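Chamado interno: planejamento de aquisição, célula de desmontagem de computadores
Unidade: Huanca
Solicitante: Edith Ospina
Responsável: Segundo Apaza
Situação: aguardando orçamento

Solicita-se parecer sobre a compra de um segundo conjunto de dedos para a garra, destinado à retirada de módulos de memória. O conjunto em uso é estreito, mas as placas laterais limitam a aproximação em gabinetes com cabos junto à borda.
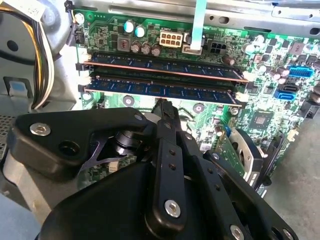
09:40, Segundo Apaza: A proposta da Gridport prevê dedos alongados ao custo de 2,000 por conjunto, com prazo de entrega de 90 dias. Não estão incluídos a instalação nem os parafusos de fixação. Solicitou-se à Prello cotação equivalente.

11:15, Edith Ospina: Peço que o parecer considere também placas com slots de memória em outra orientação. A troca de modelo exige novo ajuste do punho, e esse tempo não consta da planilha de março.
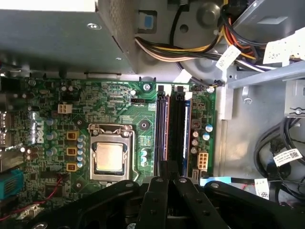
14:20, Segundo Apaza: Registrado. Foram acrescentadas ao orçamento 5 horas de ajuste por modelo de gabinete. Recomenda-se adiar a compra da segunda garra completa e adquirir apenas os dedos.

15:05, Gladys Llanos (Compras): A cotação da Prello deverá ser anexada em até 7 dias. O chamado permanece aberto até o recebimento.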